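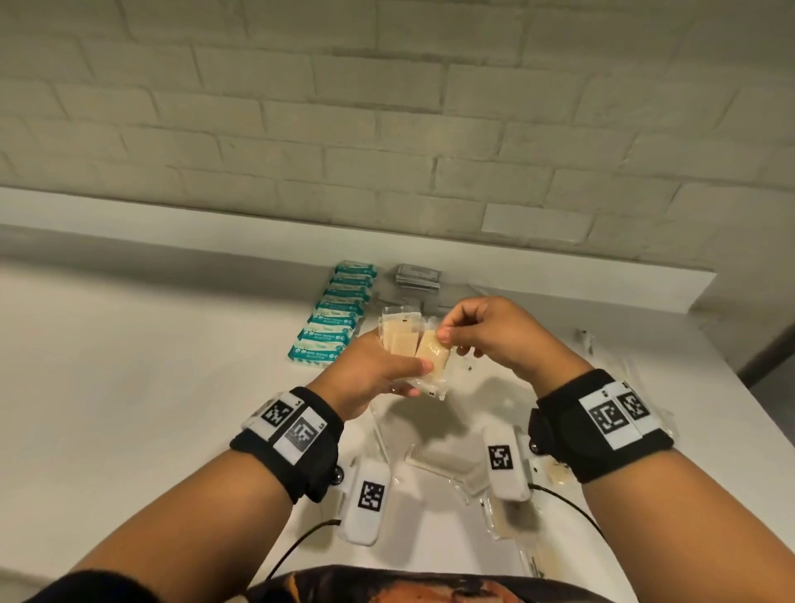

Wrist tags vs glove for hand tracking: first numbers from the wrapper task

gantry_goat
Posting this before I lose the thread of it. Some of you asked in January how we were getting on with the human demo side at Trudetdale, so here's where we are.

Setup is a head camera plus a black fabric band on each wrist, two square fiducial tags per band, bare fingers. No glove. Tags give you wrist pose in the camera, fingers come from an ordinary hand pose model run on the same video, then we glue the two together and retarget to the arm. Task for this batch is opening snack packets, crackers mostly. Clear wrapper, which I'll come back to because it's horrible.

3,960 clips after cleaning. 12 people. Trained two policies, one on the fused tracks, one on hand model only, no tags at all.

Short version: fused wins on getting the gripper to the right bit of the packet. Doesn't win on the tear. Basically a draw on the tear, and I'd expected a clear gap.

Will answer what I can, in and out of meetings today.

plumbline
Nice, been waiting on this. What happens when the wrist rolls and you lose a tag? Two tags per band seems thin. We had a ring of them all the way round and still got gaps.

gantry_goat
You lose one all the time, the other usually survives. That's why they sit offset from each other on the outer side and not flat next to one another. When both go we coast on the hand model for up to 12 frames then drop the clip. Dropped fewer than I feared. Peeling keeps the backs of the wrists more or less facing the head so it's a kind task for this. Pouring would be worse. Stirring worse again.

tin_lid
So you picked the task that suits the tracker.

gantry_goat
We picked the task because the Bresteretti people want packets opened. But yes fair, it flatters the method and the write up says so.

tin_lid
My problem is more basic. You're claiming the wrist tags help, but the bit of the task anyone cares about happens between finger and thumb at the corner of a bag. The wrist is hardly moving. Of course the tear was a draw, you measured the wrong joint very precisely.

oat_and_servo
Bit harsh? The reach and the grip matter too. If the gripper arrives 3 cm off the corner there's no tear to talk about.

tin_lid
Not harsh, just reading what's there. A glove would have given them the fingertip. They chose not to use one.

gantry_goat
We did use one, last year. People open packets differently in a glove. They can't feel the seam so they go hunting for it, pinch, miss, pinch again, and then your policy learns to hunt. Bare hands they find it first go most times. I'd take noisy fingers doing the proper thing over clean fingers doing the wrong thing.

plumbline
Do you have that as a number or a feeling

gantry_goat
Feeling, backed by me watching an awful lot of clips at double speed. Should be a number. Adding it to the list.

softgrip_sal
Hi, lurker, sorry if this is a daft one. Look at the still at the top of the thread: two white rounded things on the table with tags on them and cables coming off. Are they part of the tracking? Or calibration?

gantry_goat
Not daft. Sensor modules. They're on a separate strand of the work and I'm not allowed to say much till that's written up. None of the numbers in this thread use them. Their tags have their own IDs so they don't get muddled with the wrists.

softgrip_sal
Ok ta. And does it matter that they're lying there, I mean does the policy see them and think they're something to grab?

gantry_goat
Good question and we don't know. We mask by tag ID before training so in theory no. In practice the mask is a blob and you can tell a blob's been there. Haven't run the ablation.

bracket_nine
Question on the clear wrapper. Zistuvby had a write up where they swapped all the transparent stuff for printed packs because depth fell over completely. You kept clear?

gantry_goat
Kept clear. We don't use depth. Even so the segmentation is rubbish on it, it'll happily draw round the crackers and ignore the film, so as far as the model's concerned the hands are pulling at thin air near a biscuit. White table doesn't help either, clear plastic on white just vanishes. The teal packs segment beautifully. Guess which ones make the results look good.

bracket_nine
Have you split results by wrapper?

gantry_goat
Split yes, ready to share no. Direction is what you'd think, printed is much better. What I didn't expect was the fused tracks helping MORE on clear. Makes sense afterwards, if the object is hard to see then knowing where the wrists are is worth more. Small sample, don't quote me.

tin_lid
That's your result then. Why is that buried in reply thirteen or whatever and not at the top

gantry_goat
Because it's a small sample!! I just said

oat_and_servo
I'm with tin_lid on this one weirdly. "Wrist pose helps when the object is hard to see" is a far more useful claim than "fused is better at reaching". Dark table and a few more clear packs and you'd have it nailed.

plumbline
Careful, change the table and you've changed two things. Hand model might like a dark table more too.

oat_and_servo
So run both policies on both tables. 2 by 2. Not hard, just tedious

gantry_goat
Tedious is one word. Each condition is a retrain plus 3 evenings of me resetting the table and putting packets back in a row. But ok yes, it's the right experiment.

kelp_index
Coming at this from the tags side. How are you calibrating band to wrist? Fabric strap will creep. We had soft bands shift over a session and it went straight into the data as a slow drift, took ages to spot as the video looked fine.

gantry_goat
Hold a fixed pose at the start of each block, and again at the end, compare. If start and end disagree too much the block goes in the bin. Within a block we assume it's rigid. It isn't, but.

kelp_index
"It isn't, but" is doing a lot there. What does the creep look like across blocks, same direction for everybody? If it's always towards the hand you can model it.

gantry_goat
Mostly towards the hand on the right, all over the place on the left. Right hand does the pulling for most people so I guess the band gets tugged along. Two lefties in the group and I haven't checked if theirs flips. Would be a nice sanity check actualy.

kelp_index
Do check. If it flips, the drift is telling you something about effort and you're throwing that away.

tin_lid
Now that is a stretch. Band slip as a force sensor?

kelp_index
Not a sensor. A hint. You'd not control anything with it.

bracket_nine
There's the Venkataraman pipeline that handles slip by re-solving the band offset every few seconds from the hand model's wrist estimate. Bit circular but it worked on ours. Might save you binning whole blocks.

gantry_goat
Tried it on a handful. It soaks up the slip and also soaks up some of the real wrist motion, you get these mushy tracks where the twist before the tear should be. For pick and place I'd use it tomorow. For this no.

plumbline
That twist is interesting. Is it in all your people?

gantry_goat
Most. Small roll of the pulling wrist, then the pull. A few do the two hands apart thing instead, like opening crisps, and one person folds the corner over first, which I've started doing at home and it's great. The policy averages the styles and gets something that's none of them. I suspect that's the real reason the tear is a draw, never mind fingers.

tin_lid
Ok that I'd believe more than I believed the first post. Mixed styles would kill it whichever tracker you used. Condition on style?

gantry_goat
Next on the list. Label by hand, 3 styles, retrain. If fused pulls ahead on the twist style and not on the others then the wrist was carrying something after all and you owe me a retraction.

tin_lid
If it does I'll post one. If it doesn't I want the glove numbers, the proper ones.

gantry_goat
deal

softgrip_sal
Can I ask what counts as open? Tear started, or cracker out?

gantry_goat
Tear long enough that the cracker could come out whole. We score cracker out separately and it's grim, grippers crush them. Lots of crumbs.

oat_and_servo
Crackers might be the worst possible choice for a parallel gripper tbh. Any plan for something sturdier in there?

gantry_goat
We've got foil packs too but they bring reflections and the tear is stiffer. Every packet is bad in its own way. Sticking with crackers for this round so the comparison stays fair.

kelp_index
Will you release the tracks? Even without video. I'd like the start and end poses for the drift thing.

gantry_goat
Tracks probably, video depends on consent forms, some people ticked no. Poses are tiny, I'll ask. Back to it, got a table to reset.

plumbline
Put the split by wrapper type in the first post when you have it, people only read the top

gantry_goat
will do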